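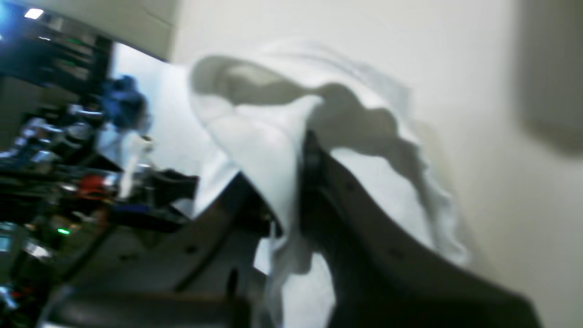 Getting yellow armpit stains out of white T-shirts is one of those chores I put off for years, mostly by throwing the shirts away. Then I worked out a method that costs next to nothing and uses stuff I already had under the sink. You don't need to iron or even smooth anything first. A crumpled white cloth like this one can go straight in the tub just as it is, and the same method works on pillowcases, dish towels and those undershirts you've quit wearing in front of people.

What you need

A plastic dishpan or a clean sink
Oxygen bleach powder (the kind with no chlorine)
Baking soda
Plain dish soap
An old toothbrush

One warning before we start. Please don't reach for chlorine bleach! I did that for ages and my shirts kept getting yellower under the arms, and I kept adding more bleach, and you can guess how that went. It can react with what's left behind by sweat and deodorant and make the color worse. And never mix it with other cleaners.

Step 1. Scrub in the paste

Stir together 2 tablespoons of baking soda, one tablespoon of dish soap and enough warm water to make it look like toothpaste. Turn the shirt inside out (the gunk is mostly on the inside, where your deodorant rubs off) and work the paste in with the toothbrush. Small circles, light pressure. Jersey knit gets fuzzy if you go at it like a grout line, ask me how I know. Leave it for half an hour and go have a coffee.

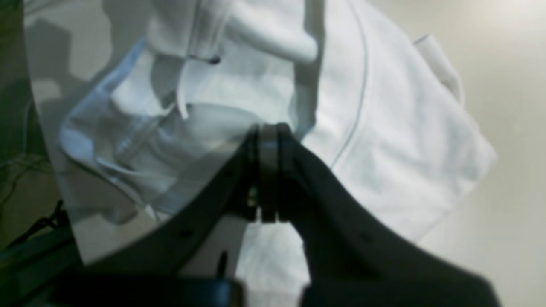
Step 2. Soak it

Fill the dishpan with the hottest water the care tag allows and dissolve the oxygen bleach in it before the shirt goes in. Follow the scoop amount on the tub, they're all a bit different. Push the shirt under and let it sit for 5 hours, or overnight if it's a bad one. I usually start mine after dinner and forget about it until morning.

Step 3. Wash, then check

Run it through a normal wash with your regular detergent and skip the fabric softener. Now the important part: look at the armpits before you dry it. Dryer heat can set whatever is left, so if you still see yellow, go back to step 1. 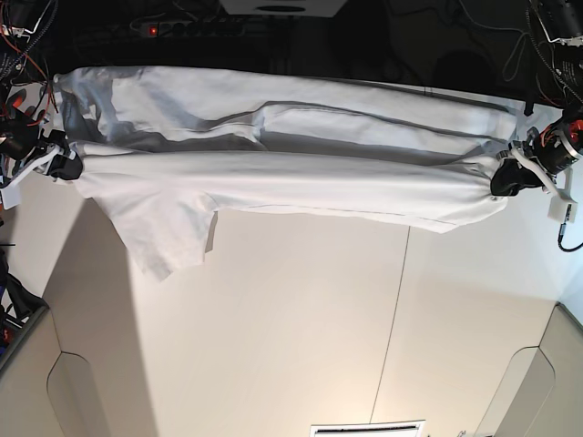
White T-shirt, pulled out lengthwise.

Step 4. Dry it in the sun

A clothesline is great for this, and a sunny balcony rail is nearly as good. Sun does a little extra whitening for free. If the hem has gone wavy, give it a gentle tug while it's damp and lay it flat for the last bit.

As for keeping the stains away, the biggest change for me was letting my deodorant dry before getting dressed.

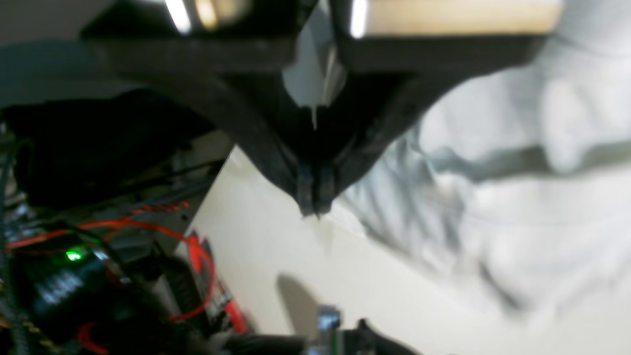
I also wash white shirts sooner than I used to, even after one short wearing, and I buy 100 percent cotton when I can. Blends seem to hang on to the yellow longer, at least in my laundry. If a shirt has been through two full rounds and still looks bad, I cut it up for dust rags and move on.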